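## Visit notes: Kimetti open day, Clorncombe works

The Clorncombe site opened to visitors on Thursday from 9 a.m. Kimetti makes pressed metal tableware there for canteens and hospitals. I went mainly for the press hall and the wash line, and skipped the showroom talk.

Sheet arrives in coils and is leveled before blanking. The blanking press is a Bravo, an older machine with a newer guard and control cabinet. Blanks drop onto a short belt and go to the forming station, where the rim is drawn in a single stroke. Our guide gave the shift target as 1000 pieces per press. The board by the door read 700 when we passed, a little before noon.

Lubricant is the main nuisance in forming. Too much leaves a film that the wash line struggles with — too little and the die marks the piece. Kimetti changed over to a water-based product from Biso last spring and now runs the wash in 4 stages: soak, spray, rinse, hot air. Drain water goes through a settling tank behind the building. The tank was not on the tour.

Die storage is better than most I have seen. There are 151 dies on numbered racks, each with a card giving the last regrind and the operator's remarks. Some cards go back to before the move to Clorncombe. The retired dies are kept on the bottom row, greased and wrapped.

Noise in the hall was high even with plugs in. Floor markings were worn through near the coil store, and the group had to stop twice for the forklift. Parking is on the far side of the road, with no crossing.

The last stop was upstairs, past the inspection office. Coffee was served at the end of the corridor, and the bus back to the station left at 2:15 p.m. 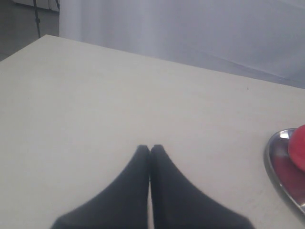
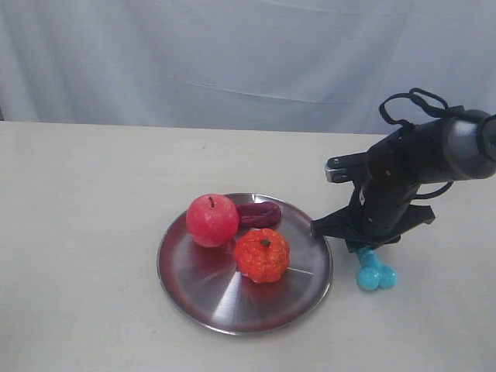 *Upstairs at Clorncombe, open day. Second picture: stainless steel plate on the white table.*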